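4.3 Setting the hardness on the Karkura water softener

The softener leaves the factory set for soft town water. Bore and tank-and-bore households must change the setting before first use. Allow 20 minutes.

Before you start
Have your water report or a test strip result at hand, in milligrams per litre. The bypass valve must be in the SERVICE position and the brine tank filled to the lower mark.

1. Press and hold MENU until the display unlocks.
2. Press the down arrow until H appears, followed by a two-digit number.
3. Enter the hardness in grains per gallon. To convert, divide the figure in milligrams per litre by 17 and round up.
4. Press SET. The display flashes twice and returns to the time of day.
5. Check that the clock is correct. Regeneration starts at 2 a.m. and no softened water is available while it runs.

CAUTION: Do not enter a value above 53. Water harder than this needs the Camenzind twin-tank kit, fitted by a licensed plumber.

Note: If the house has a Skarna iron filter, fit it upstream of the softener - never after it - and flush it for two minutes before opening the bypass.

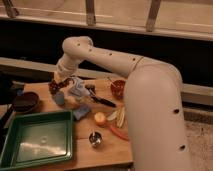

Does the hardness setting need to be entered again after a power failure?
The setting is held in permanent memory and stays as entered. Only the clock is lost, so repeat step 5 once power is restored.

6. Start a manual regeneration by holding REGEN for five seconds. Let the full cycle finish before drawing hot water.
7. Write the setting on the label inside the lid.

Section revised in April by Mairéad Cullinane, Lorby technical publications.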